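How to Keep Bath and Kitchen Towels Absorbent

28 Dec 2022
By Benedikt Heitmann

Towels stop drying well long before they wear out. In most homes the cause is a buildup of detergent and fabric softener in the loops, and it can be washed out with things you already have. Set aside an afternoon, as the method uses two full wash cycles.

Before you start

Check the care label. This method is for cotton terry towels. Bamboo blends can usually take it too, but keep the water at warm instead of hot. Anything with a metallic thread or a glued trim should be left out.

You will need white vinegar, baking soda and a washing machine with a hot setting. Do not put the two in the same cycle. They cancel each other out and you end up with slightly salty water.

Step 1. Test the towel

Put a few drops of water on a dry towel. If they sink in right away, the towel is fine and you can skip the rest. If they sit on top or roll off, carry on.

Step 2. First wash

Load the machine half full. Towels need room to move, and a packed drum will not rinse them. Add one cup of vinegar to the drum, no detergent, and run the hottest cycle the label allows. If your machine lets you pause it, stop after the drum has filled and let the towels soak for 15 minutes.

Step 3. Second wash

Leave the towels in the machine. Sprinkle in half a cup of baking soda and run the same cycle again, with an extra rinse. If you see suds in the last rinse – and with old towels you often do – run one more rinse with nothing added.

Step 4. Dry

Take each towel out and shake it hard, twice from each end. This lifts the loops. Tumble dry on medium, or hang outdoors if there is some wind. Towels dried on a still day indoors come out stiff, and 8 minutes in the dryer at the end will soften them.
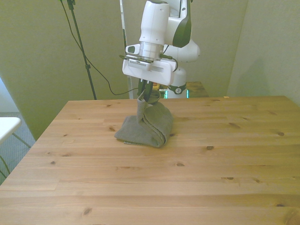 Fold towels only when they are fully dry, including the hems, which hold water longest. Fold in thirds along the length, then in half, and half again. Put fresh ones at the bottom of the stack so that all of them get used in turn.

Keeping them that way

Use half the detergent the bottle suggests. Leave out softener and dryer sheets. Wash towels after three or four uses, apart from clothes with zippers, which pull the loops. If one does get pulled, snip it level with scissors. It will not run.

With hard water, repeat the vinegar wash every couple of months. I do ours in April and again when the heating goes on. Softer water needs it less often, and the drop test in Step 1 will tell you when it is time.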